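The Last Gate of Lakidau by Lesia Nechyporuk: my thoughts on the second book

9 Apr 2022
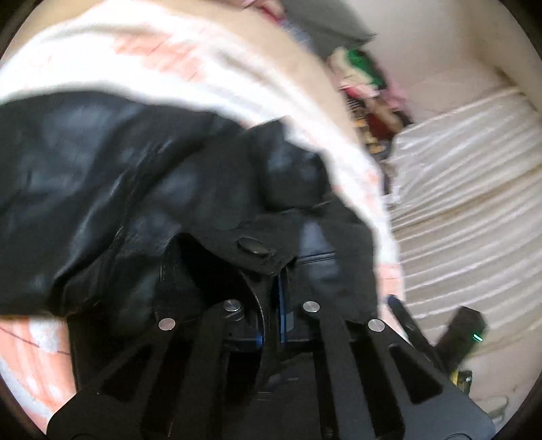 I finished The Last Gate of Lakidau at one o'clock in the night, and I had to get up early for work, so you can already guess that I liked it. It is the second and final part of a fantasy story that began with The Clokel Oath, and I waited for it a long time. If you have not read the first book, please be careful, I will try to hide the big surprises but some small ones are necessary. The heroine is Marit, a young gatekeeper who can hear what is behind any closed door. In the first book she was a frightened girl in borrowed gray wool. Now she has taken the clothes of the Clokel, the riders who once burned her village, and she goes everywhere in their black leather, the same kind of black leather you see in the photo. People in the street step away from her before they see her face. She does not enjoy it at first, and then she enjoys it a little, and I think the whole book lives in this "a little."

I bought my copy at Prokopenko, the small bookstore in Findale where I go after the dentist. I have a rule to read the first page in the store, standing, and to decide only after that. This time I read until the end of the first chapter and my feet hurt. The first chapter is a dinner. Marit sits at a long table with people who want her dead and everyone is very polite about the soup. There is no magic in it at all, only spoons and conversation, and I was more nervous than in many battles I have read.

The story continues six weeks after the first book. The city of Lakidau has lost three of its gates to the winter people, who are not exactly ghosts and not exactly alive. Only one gate is still closed, and Marit is the only keeper who can hear what is waiting behind it. The council wants her to open it and make peace. The Clokel want her to keep it closed forever, and they have offered her a place among them, with the clothes and the horse and the oath. Her brother Oren, who died in book one, is maybe behind this gate. She hears a person there who coughs like him.

I must say something about this cough. My grandmother used to read me stories where the dead come back as birds or as a light in the window, always something pretty. A cough is not pretty. When Marit puts her ear on the gate and hears it for the first time, she does not cry and does not call his name, she goes home and washes all her dishes. I closed the book for some minutes there. I lost my own brother when I was at the university and I remember that I cleaned an oven.

What works best for me is how the author treats the Clokel. In the first book they were simply terrible, they came with torches and had no names. Here they get names, and bad knees, and arguments about who forgot to feed the horses. Their captain, Veshna, is the best character in both books. She never says she is sorry for the village. She says once, in the middle of cleaning a bridle, that she remembers the color of the door of each house. Marit does not answer and the chapter finishes. A weaker book would give us a long speech, then a hug. I am very thankful there is no hug.

I also liked the rules of the magic, which are few. A keeper can hear, but she cannot see and she cannot speak through the door. Every time she listens she loses a sound from her own life. First it is something small, the kettle, then rain. At one moment she notices that she cannot hear her own steps on the stairs, and she does not know for how many days it has been so. This was only mentioned in the first book and I was afraid it would be forgotten, because many writers forget the price when the ending comes near. It is not forgotten. If you are sensitive about music, keep a handkerchief for chapter 31.

Now the things I liked less. The book has 454 pages and the part in the mountains takes too many of them. Marit travels to find the old keeper, she finds him, he says that he cannot help, and she returns. It is beautifully written, with the snow and the goats, but when she was back in the city I felt that she and I had both been on a vacation while important things happened without us. Also, the old keeper speaks in riddles. I have to look up enough words already, I do not need riddles on top of it!

The romance is the second weak place for me. Tavi, the mapmaker, was charming in The Clokel Oath because he was wrong about everything, even his maps. In this book he became wise. He appears, says something gentle, looks at her collar or her gloves with sadness, and goes away again. I understand what the author wanted, he is the person who remembers Marit from before. But I missed the Tavi who fell into the canal.

About the ending I will write carefully. Over 300 people on the reading forum where I am a member have already argued about it, and they are divided in two camps which are not very kind to each other. One camp says that Marit betrays everything she learned. The other says that she had no choice. I belong to neither. I think she had a choice and that she chose as a tired person chooses, and I found this believable, even if I wanted something better for her. The last page is very short. I read it again in the morning with coffee, to be sure that I had not dreamed part of it, and I had understood it correctly but I had missed that the coat is hanging by the door and what this means about who is in the house. Go slowly there.

A word about the language, as some of you ask me always if a book is good for learners. The sentences of Lesia Nechyporuk are short and clear, and the dialogue is easy. The difficult vocabulary is mostly horses and locks. I learned "girth," "hasp" and "tumbler" (I knew only the glass). If you read the first book without big problems, you will be fine. If you are new to reading in English I would not start with this one, only because the map has tiny letters and you need it often in the mountain part.

The cover is not to my taste, too much purple, and it does not match the first book on the shelf. My husband says that only I see this. He has started The Clokel Oath himself now, in the bathtub, so I have stopped to hope that the two will ever look the same.

My rating is 4 stars out of five. The first book got the same from me, but I would put this one a bit higher if I could take away the goats.

Next I will read something quiet, probably the essays about rivers that I have been promising to you for so long. In June the forum is reading The Clokel Oath together from the beginning, six chapters each week, and I plan to join again. If you have read The Last Gate already, write me in the comments which camp you are in, and please put the word SPOILER on top, my husband reads them too.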